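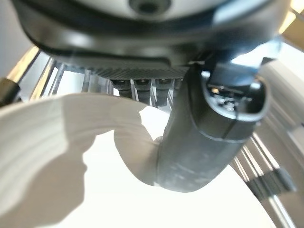 Figura 1. Vista de la cámara de muñeca: dedo en contacto con un pliegue de tela blanca.

Control bimanual de un robot humanoide para la carga del lavavajillas
Mutua Kombo y Gunnlaugur Briem
Memoria de proyecto, junio de 2024

1. Objeto
Se describe Vumodach, el módulo de planificación que genera las trayectorias de ambos brazos y decide el instante del relevo entre manos. La percepción se ejecuta en un proceso aparte, Flulow, y publica la pose estimada del plato junto con su covarianza.

2. Agarre a dos manos
Una mano sujeta el borde superior del plato y la otra lo apoya por debajo. El planificador trata el conjunto como cadena cerrada: fija la pose del plato y resuelve la cinemática inversa de cada brazo por separado. Si el residuo no converge en 27 iteraciones, se descarta la pose y se muestrea otra, hasta un máximo de 3000 muestras. 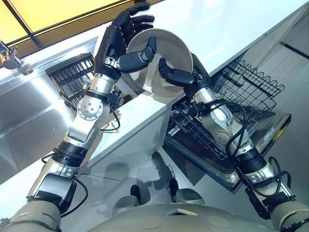 3. Cámaras de muñeca
El movimiento del brazo sobre la rejilla produce desenfoque, y las varillas metálicas añaden reflejos que el detector de bordes confunde con el canto de la vajilla. Se optó por ponderar cada fotograma según la varianza del laplaciano; por debajo de 118 no se actualiza el filtro y se mantiene la predicción.
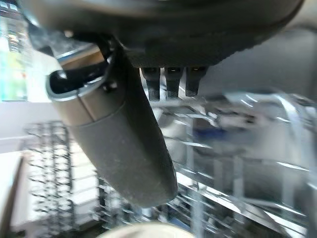
4. Trabajo pendiente
Falta medir la latencia entre los 2 procesos con el registro completo activado. El modelo de contacto con tela sigue siendo cuasiestático y no contempla el deslizamiento. La integración con el simulador Putell queda para septiembre.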